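The Patience Setting

Anum Rizvi had been told, when she took the job at Garside, that the planner would be the hard part, and for most of January she had gone on believing it, the way you believe a kind aunt about the weather. Then came the grey T-shirt, and with it run 79.

She pulled the two views up side by side on her screen, wrist and table, and put her tea down on Sheila Bickerstaff's notes.

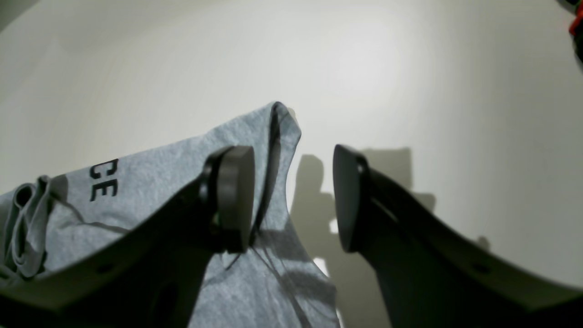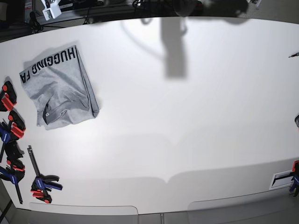
What the planner thought

"It wants the hem," said Sheila, leaning in over her shoulder with a biscuit. "Look at the scores. It's quite sure about the hem."

"It's quite sure about the shadow as well," said Anum, and she scrolled down so they could both see, because the log had given the dark patch on the white table very nearly the same marks as the cloth, bless it, and had drawn up a perfectly sensible path for picking it up.

Sheila ate the rest of the biscuit while she considered this. She had written the first grasp scorer herself, years ago in Stitmont, all 1649 lines of it, and she was still rather tender about it.

"You could make it wait," she said at last. "Ten more frames before it commits. A shadow moves when the arm moves. A shirt stays where you left it, mostly."

So Anum found the line, changed the number to 10, and called the new branch Patience, and then sat a moment longer with her finger over the key, feeling (and she would never have said so to Sheila) a bit like someone sending a child in to school.

"Go on, then," said Sheila, and pulled up a chair.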